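Tiltcombe Bricks: a small collection of tabletop brick sessions

README, version of 2021-01-01

Welcome, and thank you for stopping to read this before downloading everything. Tiltcombe Bricks is a collection of short recordings of plastic building bricks being picked up, moved and put down again on a tabletop. The part we care about most is the bricks themselves: how they lie, which way their studs point, and what the layout looks like from one moment to the next. If you've ever emptied a tub of bricks onto a table and spent a pleasant while pushing them about before building anything at all, you already know most of what is in here.

There are 2,349 clips in the full release. A smaller starter set of 50 clips is kept in its own folder for people who just want to look around, and I would gently suggest beginning there. It unpacks quickly and has a bit of everything, including a few of the messier layouts that I'm rather fond of.

What is on the table

Every layout uses 8 bricks in 4 colors. They are the plastic sort you may remember from a playroom floor, simple shapes with studs on top, and we name each one by its color and the number of studs we can see. So a label might say "blue, two-stud" or "green, two-stud" and leave it at that. We tried a fancier naming scheme early on, with letters for size and a code for the shade, and after a week of mixing up our own codes we went back to plain words.

The bricks rest on a brown paper mat, which covers most of a white tabletop. The mat earned its place slowly. Bare white was hard on the eyes over a long afternoon, and the cloth we tried next wrinkled whenever a brick was dragged across it. Paper stays put and is cheap to replace. When a mat gets too scuffed we simply roll out a new one, so you may notice small differences in the surface between folders. Please don't read anything into them.

How a layout is made

The bricks are scattered by hand at the beginning of each session. We don't measure the gaps or line anything up, and we try hard to resist tidying, which is more difficult than it sounds once you've been at it for a while. Some pieces end up close together and others have plenty of mat to themselves. Color doesn't decide where a brick goes, so two of the same color can easily turn up in quite different spots and in different lengths. In one layout, for instance, the two blue bricks are a two-stud piece slightly right of center and a longer three-stud piece over toward the left, lying more or less level with its studs up.

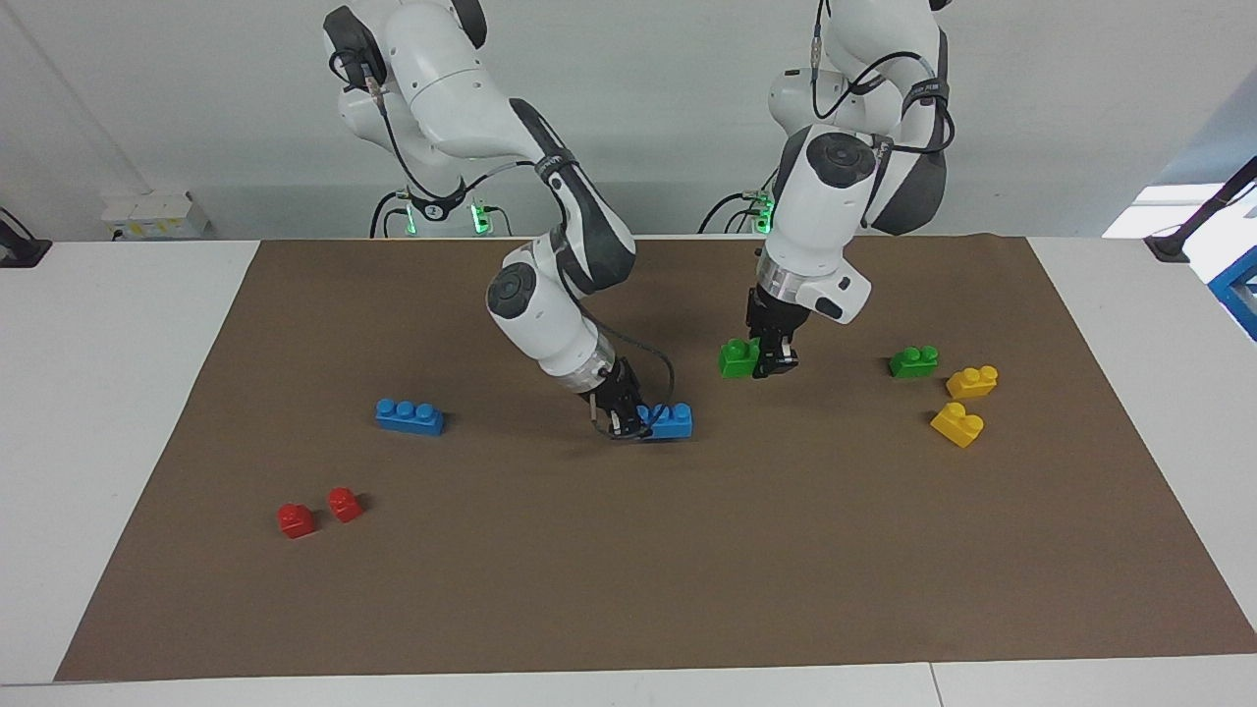 Labels and notes

Each clip comes with a small text file of the same name. Inside you'll find a line for every brick, giving its color, its stud count and a loose position in ordinary words such as "left-center" or "near the back." Under that is a free notes line, which may be blank. I like the notes best, to be truthful, and have left them just as they were typed, spelling slips included. "Green one touching, call it a maybe" is a fair sample of the style.

When a stud count can't be made out, the label says "unsure." Please keep that value as it is when you convert the files, even if a neighboring clip seems to give the answer. A brick that is hidden for a moment should stay hidden on paper too.

Folders

starter: the small set, good for a first look
brokura: layouts with plenty of open mat between bricks
geagea: closer layouts, with bricks touching or nearly so
skudine: everything we couldn't agree on, kept together

The last three names are nicknames that stuck. They don't stand for anything, and the spelling is always lowercase in file paths.

Known rough spots

Some of the June labels use "short" and "long" where later ones give a stud count. We meant to go back and fix them and got through perhaps half. A handful of notes mention a lid or a cup, left over from an earlier idea for the project, and these can be ignored.

Using and sharing

You're welcome to use the collection for study, teaching or your own curiosity. If you pass it along, please keep this README with it and mention Tiltcombe Bricks by name. Corrections to the labels are very welcome, and it helps a great deal if you send the clip name together with the line as you think it should read. Small batches are easiest for us to check.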